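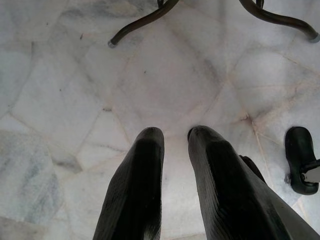
3.2 Local announcers and listener recall

The second set of interviews dealt with radio presenters who had left the air. We spoke with former listeners of two stations, Pilton and Broditz, both of which dropped their local morning shows in January and switched to a shared feed. Of the 254 people who returned the mail survey, most could name at least one presenter from the old schedule, and many gave the time slot as well. Fewer could name anyone on the shared feed.

Yuen and Lau coded the answers separately and compared their sheets afterward. Where they disagreed, Yang made the final call. Answers that gave only a nickname were kept if the nickname matched the station's own program listings. 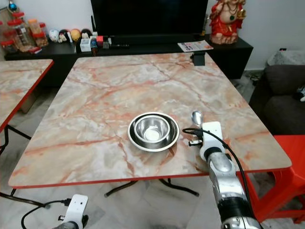

Figure 3. Table with two stainless steel bowls, one nested in the other.

Sports commentary was treated as a separate category. Listeners often tied a commentator to a team and left out the station, so these answers could not be assigned to Pilton or Broditz without a follow-up call. Cheung made those calls over 6 weeks. Two respondents asked to be removed at this stage, and their answers are left out of the tables. Obituaries and on-air tributes were collected from the station archives and are discussed in the next section.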